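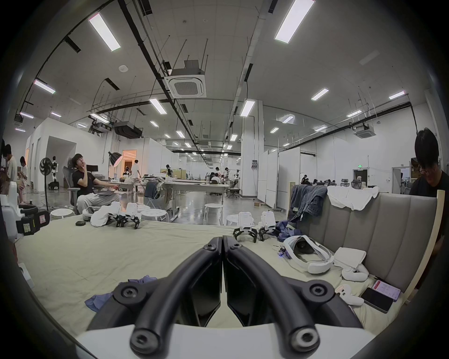
Visit to Flurau, software floor

We went to Flurau in June to see how Astine is built. Astine is the planner that turns recorded garment handling into gripper paths, and most of the afternoon went on its tooling.

Perception comes first. Vorham, the segmentation part, looks for hems, necklines and sleeves, and marks any part of a garment it can't place. The set we were shown had 1617 recordings, of which 161 had been sent back for relabelling, mainly over sleeves folded under the body.

The second stage picks a grasp point. A shirt laid flat with a bunched sleeve gives several candidates, and the planner keeps the best 2. We asked why not more. Replanning already takes nearly 20 milliseconds and they don't want it any slower.

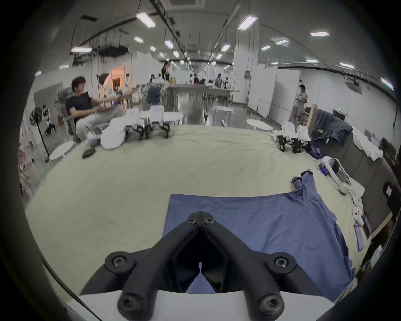 Control and replay

Gondal is the replay viewer. It lines up finger opening, tool pose and the cloth mask on one timeline, and you can scrub through a grasp step by step. Slip detection is still a fixed threshold. Export to other formats is patchy.
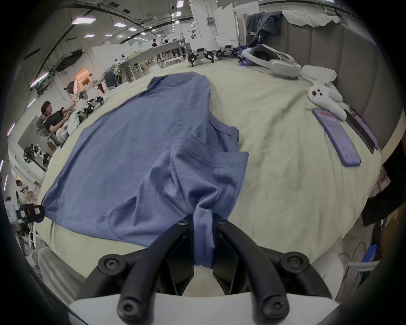 Blue T-shirt held in a narrow fold between the gripper's fingertips.

The viewer's source will be open to visitors' groups on request. Parking is behind the building.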